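How to Record Table-Clearing Tasks in Homes: Working Rules for Hand-Held Grippers

These are the rules we use at Calloway when we send people out to record cleanup work with two hand-held grippers. They cover one family of tasks, picking trash off a table and dropping it in a bin. Folding, wiping and dishes have their own pages.

Read the whole page before your first home visit. Most of the recordings we reject are rejected for something on this page.

Before you go

Get the consent form signed by an adult who lives in the home. A text message does not count. If more than one family shares the place, every family whose things could be recorded has to sign.

Ask which rooms are off limits and write it down. Bedrooms are fine if the household agrees, and in small homes the table and the bed are often in the same room.

Charge both grippers overnight. Bring the spare finger pads and the small screwdriver.

Setting up the room

Walk the room once with empty hands. You are looking for mail, prescriptions, ID cards, family photos and screens that are turned on. Turn these over or ask the owner to move them. Do not move them yourself.

Leave the rest alone. Scuffs on the wall, a full shelf and an unmade bed are all allowed, and you should not tidy them. A robot trained only in neat rooms has trouble in ordinary ones.

Put the bin where the household would put it. It should be close enough to reach without a step. If the bin slides when you touch the rim, push it against a wall or a table leg.

Choosing the trash

Use dry, clean packaging. Snack wrappers are good because they crumple differently every time and the foil inside throws light back at the camera. Shake out crumbs first. Nothing with a sharp edge, nothing that held meat, no glass.

Mix sizes and colors, and let wrappers overlap. Lay them out by dropping them, then leave them where they land.

Recording

1. Start with both grippers open and in view of the table. Hold still for a moment.

2. Pick one item with each hand or one item at a time. Both are accepted, but stay with one style for the whole episode.

3. Grip the wrapper near an edge or a fold. If you pinch the middle, it tends to spread out and catch on the rim.

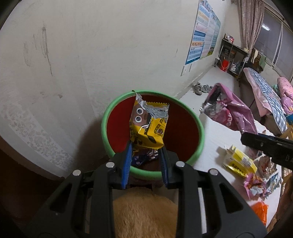

4. Bring the item over the opening before you let go. Do not toss it. The release should happen with the fingertips above the bin and the wrist steady.

5. Keep the other gripper back from the bin until the first one has cleared it. Two hands over one small bin will bump, and a bump ends the episode.

6. If you drop something on the floor, pick it up with the gripper and carry on. Recoveries are useful and we want them. If you use your bare hand, stop and mark the episode as failed.

7. When the table is clear, open both grippers, pull back and hold still again before you stop.

Labeling

Label on the same day. Each episode gets a task name, a result and one line of notes. The result is either done or failed. "Mostly done" was taken off the list in December, after reviewers had to go back through 3704 episodes to sort out what it meant.

Rejected episodes stay on the drive — do not delete them. The reviewer decides.

Safety and manners

Keep children and pets out of reach of the grippers. The linkages can pinch skin. If a child wants to look, stop recording, set both tools down and let them look.

Take a break after 44 episodes even if you feel fine. Tired wrists make jerky paths, and reviewers can see it.

Put the room back when you are finished. Empty the bin only if you are asked to, and take home any packaging you brought.

Questions about a household or a form go to Keisha Benavides before the visit. Questions about labels can wait for the Tuesday call.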